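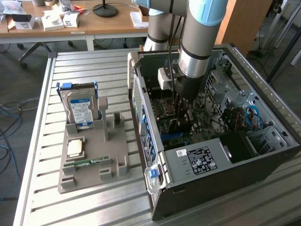
側板を外して横置きにした筐体。CPUと青いレール付きの3.5インチHDDは左側の部品トレイに置いてあります。

中古デスクトップの再組み立て：CPU、HDD、電源ケーブルの順序と注意点
カテゴリ：自作・修理 > デスクトップ > 組み立て
閲覧数 237　回答 3

Nilton Ñahui
Genardのタワー型筐体に入った古いデスクトップを、倉庫の在庫管理用端末として再使用する予定です。清掃のためCPUと3.5インチHDDを取り外しました。これから戻しますが、手順書が残っていないため、次の点を確認させてください。

・CPUを先に戻すべきか、HDDを先に戻すべきか。
・CPUの向きの判断方法。ヒートスプレッダの印字はグリスの拭き取りで薄くなっており、当てにできません。
・HDDの両側面に青い樹脂製のレールが付いています。付けたままベイに入れるのか、外してねじで固定するのか。
・青いSATAケーブルがドライブケージの下で輪になって垂れています。このまま組んでよいか。
・電源ユニットは筐体に固定したままです。作業中に外す必要はあるか。

CPUクーラーは別の箱に保管しています。グリスは新しいものを用意済みです。マザーボードは筐体から外していません。

Vibeke Riis
順序はCPU、クーラー、HDD、配線の順を推奨します。HDDとケーブルを先に入れると、ソケット周辺の作業空間が狭くなります。空のソケットを開いたまま他の作業をすると、ねじや工具を落としたときに損傷する可能性があるので、CPUを先に装着するか、ソケットカバーがあればかぶせておいてください。

以下、項目別に書きます。

1. 作業前
電源コードを抜き、その後に本体の電源ボタンを数秒押して残留電荷を放電します。筐体の塗装されていない金属部分に触れてから部品を扱います。リストストラップがあれば使用してください。

2. CPU
まず裏面を見て、ピンがCPU側にあるかソケット側にあるかを確認します。ピンがソケット側にある方式では、固定レバーと押さえ金具を開き、基板の側面にある切り欠きとソケットの突起を合わせます。ピンがCPU側にある方式では、角の三角印をソケットの同じ印に合わせます。表面の印字は向きの判断に使わなくて構いません。三角印は基板の角にあり、ヒートスプレッダの外側なので、グリスを拭いても通常は残ります。
どちらの方式でも、CPUは真上から水平に下ろします。置いた時点で傾きがあれば、指で押さずに一度持ち上げてやり直してください。ソケット側にピンがある方式では、端をつまみ、裏面の接点には触れないこと。レバーを倒すときにある程度の抵抗があるのは正常ですが、CPUが正しく収まっていない状態で倒すと、ピンが曲がります。

3. クーラー
古いグリスがCPUとクーラーの両面から除去されていることを確認し、新しいグリスを中央に少量置きます。ねじ式なら対角順に少しずつ締めます。ファンのコネクタはCPU_FANと印字された端子に接続します。

4. HDD
レールは付けたままです。ドライブケージ側の溝にレールを合わせ、固定位置で止まるまで押し込みます。この型の青い樹脂部品は、工具なしで操作する箇所を示していることが多いので、前面パネル側の青い部品も同じ扱いと考えてよいと思います。ただし筐体の型番が書かれていないため、ラッチの動く方向は現物で確認してください。
コネクタのある面がどちらを向くかは、ケージの開口とケーブルの届く長さで決まります。挿入前に仮合わせをしておくと確実です。

5. 電源
外す必要はありません。固定ねじに緩みがないかだけ見てください。

Ifeoma Dauda
レールは外さないほうがいいです。前に外してねじ止めしようとして、穴の位置が合わずに戻しました。あと電池（CR2032）も替えておくと楽です。

Dörte Oltmanns
上の回答に補足します。主に配線と初回起動についてです。

SATAデータケーブルは、輪のままでも電気的な問題はありません。確認すべきなのは、ファンの羽根に接触しないこと、および強い折れがないことの二点です。束ねる場合は面ファスナーで緩く留めてください。結束バンドで強く締めると、折れ目の部分で導体を傷めます。ラッチなしのコネクタは振動で抜けることがあるため、倉庫に置くならラッチ付きへの交換を検討してください。

赤と黒の細い線は、写真だけでは接続先を特定できません。端をたどり、電源系統なのか、前面パネルやファンへの配線なのかを確認してください。前面パネルの線であれば、マザーボードの端子配列表が必要です。型番は通常、拡張スロットの近くかボードの縁に印刷されています。

マザーボードのCPU用補助電源（4ピンまたは8ピン）の挿し忘れがよくあります。ファンは回るのに画面が出ない場合、最初にここを見てください。

初回起動は次の順で行います。
・HDDを接続せず、CPU、クーラー、メモリのみで通電する。
・BIOS画面でCPUの型番と温度を確認する。待機状態で温度が上がり続ける場合は、直ちに電源を切ってクーラーの密着を見直す。
・電源を切り、コードを抜いてからHDDを接続する。
・BIOSでHDDが認識されることを確認し、SMART情報を読む。代替処理済みセクタ数が増えているものは業務用途に使わない。

側板を閉じるのは、以上が終わってからにしてください。

なお、ドライブは立てた状態でも置けますが、取り付けまで時間が空くなら、静電気防止袋に入れて平らに寝かせておくほうが安全です。倒れたときの衝撃は、短い高さでもヘッドに影響します。

Nilton Ñahui
回答ありがとうございます。裏面を見たところ、ピンはソケット側の方式でした。切り欠きの位置も確認できました。レールは付けたまま進めます。補助電源は4ピンです。細い線は片方が前面パネルにつながっていたので、マザーボードの型番から配列表を探します。

Dörte Oltmanns
配列表が見つからない場合は、電源スイッチの2ピンだけ先に特定すれば起動試験はできます。スイッチ線に極性はありません。LEDの線には極性があり、逆に挿すと点灯しません。

この投稿への新しい回答は締め切られました。
関連する投稿：Fullberg製電源の交換時のねじ規格／Genard筐体の前面パネルの外し方／SMART情報の読み方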